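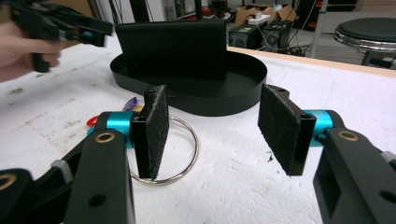

Catchall tray

A catchall tray, also called a tidy tray or simply a tidy, is a shallow open container used to gather small loose articles on a table, desk, dresser or workbench. It has a flat base and a raised rim, and it normally has no lid. Catchall trays are used for keys, rings, coins, clips, fasteners, toys and other articles that would otherwise be spread over the surface. The word is also applied to serving trays that have been put to the same use.

Terminology

In household use the terms "catchall" and "tidy" are close to interchangeable. A tray kept by a front door is often called a key tray, and one kept on a dresser a valet tray. In workshops the usual name is parts tray. A ring dish is a smaller relative, often made of ceramic or glass. Trays divided into fixed compartments are generally called organizers and are treated separately by most retailers.

Form

The most common outlines are rectangular, round and oval. Rectangular trays make the best use of space on a shelf or against a wall. Oval trays have no inside corners, which makes them easier to wipe out and makes small pieces easier to pick up with the fingers. A typical oval tray for home use is 300 millimeters long and 200 millimeters wide.

The rim serves two purposes. It keeps round articles from rolling off, and it gives the hand something to hold when the tray is moved. Rims on catchall trays are low compared with those on boxes and bins, so that the contents can be seen and reached from the side. A rim may be upright, flared outward or rolled over at the top. Flared rims allow trays of the same size to be nested for storage.

Some trays are used with an upright divider or backing board. A flat panel stood on edge inside the tray separates one group of articles from another, or supports cards, envelopes and notebooks that would not stand by themselves. Loose boards depend on their own thickness, or on a slot in the base, to remain upright.

Materials

Catchall trays are made from plastic, wood, metal, leather, felt, ceramic and pressed paper. Plastic trays are light and can be washed, and they make up most of the inexpensive trays sold for homes and schools. Metal trays are common where oil or solvents are present. Leather and felt trays are quieter when keys or coins are dropped into them and are less likely to scratch jewelry, but they hold dust and lint.

Dark trays hide stains and scuffs, and pale or shiny articles show up well against them. White trays are preferred for sorting dark hardware. The same principle applies to the surface beneath. A white table covering makes small colored pieces easy to find, though it also shows gray smudges, scuff marks and crumbs, and it needs more frequent cleaning than a patterned one.

Contents

The articles kept in a catchall tray depend on the room. Trays in entryways hold keys, sunglasses and mail. Trays in bedrooms hold watches, rings and hair ties. Trays in playrooms and classrooms hold blocks, counters, beads and pieces separated from larger sets.

Thin metal rings are a frequent item in craft and office trays. They include binder rings, key rings and the hoops used in macrame and jewelry work. A thin ring lying flat on a smooth table can be hard to lift by hand, and it is usually slid to the edge or tipped up on one side first. Rings kept in a tray can be pushed against the rim and raised in the same way.

Use in tidying

A common method of clearing a table begins with the tray placed in the middle or at the far edge, within reach. Loose articles are moved into it one at a time or in small groups, and the surface is then wiped. Sorting takes place afterward, with each article returned to its usual location. In a second method, articles are first grouped on the table by color, size or kind, and each group is placed in the tray in turn.

Household guides differ on how much a tray should hold. The Brindau home economics syllabus, used in evening classes in the town of Brindau, sets a limit of 13 articles for an entryway tray and asks students to empty it weekly. Other guides set no number and recommend only that the base of the tray remain partly visible.

Electrical items such as power strips, chargers and speaker cables are usually kept out of catchall trays. They tend to tangle with smaller articles, and a cable hanging over the rim can pull a light tray off the table. Boxes or wall hooks are used for them instead.

Manufacture and sale

Plastic trays are produced by injection molding or by vacuum forming from sheet. Vacuum-formed trays have thinner walls and slightly rounded edges. The housewares firm Postma sells oval and rectangular trays in sleeves of 50 to schools and day care centers. Prolell, a smaller maker, supplies trays with a separate upright board that can be removed for washing.

Care

Plastic and metal trays are washed in warm water with dish soap and dried with a cloth. Wooden trays are wiped with a damp cloth and are not left to soak. Felt linings are brushed or cleaned with a lint roller. Trays that slide on a smooth table can be fitted with adhesive pads on the underside.

See also

Desk organizer
Key holder
Parts bin
Serving tray
Table cover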